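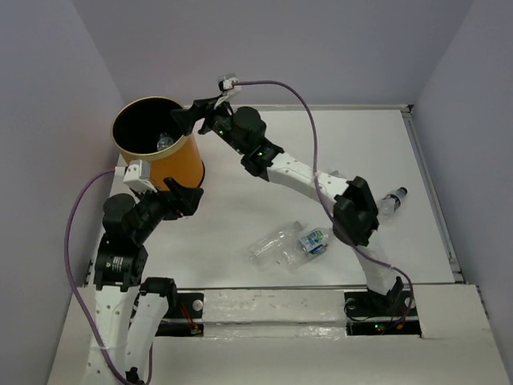
Where do clear bottles go now? In the orange bin, with the cap off and the label left on.

July 2020

Went back over the sorting rules for the workshop, as the sheet by the sink still had the ones from April. Crossed out the old lines and wrote the new ones in pen. Will type it up when the printer has toner.

Bottles: clear plastic only. Green and brown plastic goes in the sack under the stairs. Anything that has held solvent or resin stays out of both and goes on the Hutchins shelf -- they collect it separately and charge us if it turns up in the wrong load.

Getero took the last lot. Their slip says 3,690 bottles for the whole building, 101 of them turned back for having liquid inside. Our share of the rejects was 41, mostly half-finished drinks. Tip them out first, please.

Liners: three left on the roll. The Dotura ones are too narrow to fold over the rim and slide down as soon as there's any weight in them. Try the next size up before ordering a full box.

Still to do: ask Getero whether they want the bottles squashed. The old sheet says squashed, their slip says whole. Leave them whole until they reply.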